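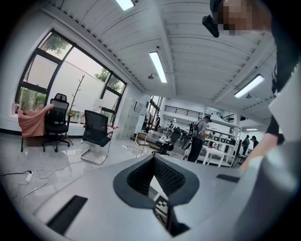
One respondent told us that the lights were the first thing anyone complained about and the last thing anyone wanted to pay for. Similar remarks came up in 11 of the interviews, mostly from people who work at benches all day.

Home Contents Previous section Next section Print

4.2 Ceiling form and artificial light

The large rooms at Broltilard have high ceilings with deep beams. Figure 3 shows the type: white slatted or corrugated panels between the beams, with fluorescent fittings overhead. A white ceiling returns a good share of the light that reaches it, but the beams get in the way. A fitting set between two beams lights its own bay well and the next one poorly. Where a tube hangs lower the spread is wider, and the glare is worse for anyone facing along the room.

We took 448 readings at bench height across 7 rooms, all after dark with the blinds down. The lowest values came from the strips of floor midway between fittings. Moving benches out of these strips cost nothing and was tried first. In two rooms it could not be done — the floor sockets fixed the layout — and we added desk lamps there instead.

Height also affects upkeep. Staff said that a failed tube might stay dark for weeks until a tower could be brought in, so we noted dead fittings separately and left their bays out of the averages. The Leveo method, used in our earlier work, does not make this correction.

Figure 3. White ceiling with deep beams and fluorescent tube lights, Broltilard.

Comments (3)

Were the walls repainted before the readings? Ours went from cream to white and the difference at the benches was plain.

Same beams in our building, put up in 2000. We ended up hanging everything lower and the glare is awful in the evening.

Is there a table of the readings by room? I can only find the averages.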